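Dishes, again

Quick one tonight because it's nearly 9 and I still haven't done lunches.

So the dishwasher is dead. Properly dead this time, not the thing where you hold the door and swear at it. Atif came round in January to look at it (he did ours and his mum's last year with the same part) and he lay on the kitchen floor for a good while and then said, mate, the pump's cooked. New one plus someone to fit it, $1,970 for anything the right width. For a galley kitchen built by someone who hated standard sizes. No thanks. Not this term anyway.

Back to the sink then. Which I keep telling people is fine and mostly it is. Things I've changed so far, in no order:

Fewer dishes out. Put most of the mugs in a tub in the garage. If there's 2 mugs each you wash a mug. If there's a whole shelf you don't, you just keep going till the shelf is bare and then complain.

Washing up straight after tea. Not "soaking". Soaking is a lie in this house, the porridge pot soaked for so long in spring it had its own weather.

Tea towels on a hook by the window and not on the oven door, where they fall down and the dog gets them.

Got rid of the big rack. Loved that rack, a Posow one, two levels, cutlery cup, the lot. But it ate the whole bench and nothing ever left it. We were basically storing our plates in it. Ctibor next door has it now and he's thrilled, he's got the bench for it. He tried to give me 63 jars in return. I took some jars.

What I use now is just a small wire basket, bowls go in upside down, and when it's full you have to stop and put things away. That's the whole system. Small basket forces the issue.
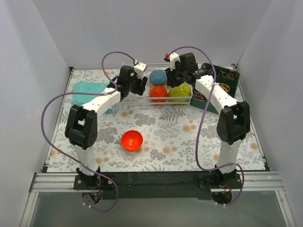 The colours help too, more than I expected. Kids know which bowl is whose so there's no standing there going is this clean, is this mine. Orange is the one they fight over, obviously. I'd buy a second orange one but then I'd have to buy a second everything, and see above re fewer dishes.

Still haven't sorted the big stuff. Roasting tray, the wok, the salad spinner with all its stupid peices. They dry on a towel next to the stove and they're in the way till morning. If anyone has a good spot for a wok in a kitchen with one and a half cupboards let me know, I'm serious.

Also need a new brush, the Clanel one went bald in a fortnight. Back to the cheap ones from the supermarket I reckon.

Right, lunches.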